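Snack Corner and Counter: Photo Gallery

Welcome to the gallery of our room in Flerkurville. Many colleagues from the Tulberg office have asked how it looks after we moved the furniture. I wrote a few lines about each part. Please excuse my English, I am still learning it, and Grażyna Zieliński has corrected only the first half.

For those who have never visited: the room is on the same floor as the mail desk, at the end of the hall. We keep drinks and small snacks there, and people stop by between meetings. Before November it was used mostly for storing old chairs. The move took us one afternoon, and the cleaning took much longer than the move.

1. The steel table and the shelves

The table is stainless steel, and it shines very much under the lights. The red can with the yellow lid stands close to the edge, and you see its red color again on the metal. A bottle of water with a blue cap is at the far end, by the white wall. The green can and the yellow-orange one have their place on the middle shelf of the gray unit. I like this table because it is easy to wipe. It shows every fingerprint, so we keep a soft cloth for it in the drawer by the mail desk.
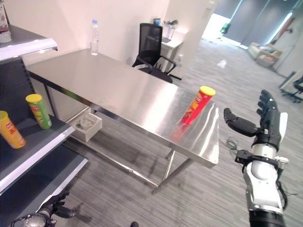 2. Toward the counter

On this side much is white and bright. The counter has a light top which gives back some of the light from the ceiling, where you can find the small round lamps in a short row. There is also glass with a little blue-green in it, and darker shapes behind. When I came to this office for the first time, it was this brightness that I noticed before anything else. In my old workplace we had one lamp and a very small window.

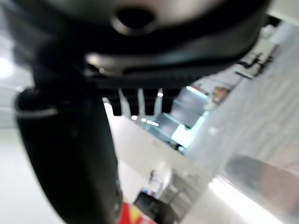
Workplace and Supplies Team, Tasberg, Flerkurville office

Some notes for people who use the room

Cans go back on the middle shelf with the lid closed. If you open a new one, please finish the old one first. It is a small thing, but last winter we had three open cans of the same flavor and all of them became soft.

Please do not put hot cups directly on the steel table. The metal will survive, but the rings are difficult to remove. Coasters are in the same drawer as the cloth.

Damian Nowakowski orders the snacks. He buys from Ezeani, and the order goes out when the shelf is getting low, so there is no fixed day for it. If you have a wish, write it on the paper at the mail desk. Do not send it by e-mail, because he loses it among the other messages (he asked me to write this). The budget is 100 dollars for each order, and that includes the drinks. Wishes for more expensive things must wait until the next order, and sometimes until the one after.

The carpet is vacuumed by the cleaning company, but they do not move the boxes under the table. If you leave a box there, please write your name on it. Boxes without a name will be kept for seven days and then go to recycling.

Several people asked if the table can be borrowed for events in other rooms. Yes, it can, but ask us first and bring it back the same evening. Two persons are needed to carry it through the door, and it must be turned on its side. The shelving unit stays where it is.

If you have better pictures of the room, give them to Grażyna and I will add them to this page. Pictures of the hall are welcome too, as we would like to make a separate gallery for it.

Page updated 07/02/2023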